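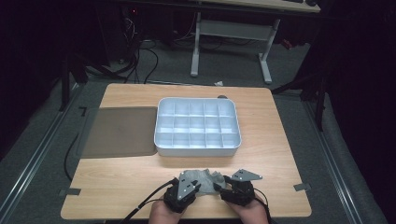

Two-handed work with the cloth at the table, Urier open day.

I went to the Urier open day in April mainly for one thing, the pair of handheld grippers that they call the Carrilho. I have read about them for a long time but I never held a pair. The visit was 30 minutes for each small group, and we were four persons, so everybody had a fair turn.

The idea is simple to explain. You do a task with the grippers in your own hands, and the recording is later used to teach a robot the same task. The one I tried was the cloth exercise. You have a grey cloth on a light wooden table, and near it a white tray with compartments. You pick up the cloth, move it, fold it if you can, and put it down.

My first feeling was that it is harder than it looks. With bare fingers I fold a cloth without thinking. With the Carrilho I had to plan each pinch. If I took too much fabric, the fold became thick and ugly. If I took too little, it slipped away. After some 37 tries (the software keeps the number for you) I could lift one corner and lay it more or less where I wanted.

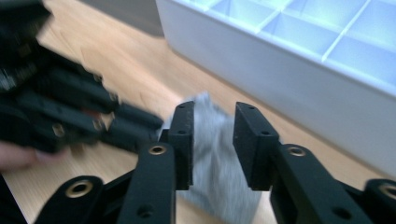 The closing of the fingers is smooth, and I liked very much that you feel the resistance in your own hand. With the older Jumholm set, which I used at my former job, there was a small delay, and one was always pressing too hard. With this one I stopped pressing too hard already in the first minutes.

The weight is less good. For a short demonstration it is fine, but my wrists were tired before our time was finished, and I do not have weak wrists. The cables also want attention. I caught the left one with my sleeve two times. A wireless version is promised by Urier, but they did not wish to say when, and I would not buy today on the strength of it.

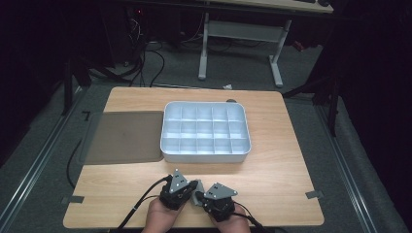

Reading time: 4 minutes

The compartment tray was for a second exercise, sorting small parts. Our group did not reach it, which I regret, as it would be the better test for precision. A cloth forgives you many things. A small screw in a narrow cell does not – or so I suppose.

I must also say a word about the Kurkeo software. It shows the recordings as a list, and you can throw away the bad ones with one key. At the end of the morning the list had 216 recordings from all groups together. Searching in it was slow, and the names are given automatically, so you cannot find your own turn easily. The staff answered all questions with patience, also the ones about price, where the answer was "please write to us".

Would I recommend it? For a school or a small laboratory, yes, if you can share one pair between several people and make pauses. For one person working alone the whole day I would wait for a lighter model. The grip itself is the best I have tried, four stars from me.

The next open day is on a Monday and you have to register before. Parking behind the building is free, but the entrance is on the other side – follow the yellow signs.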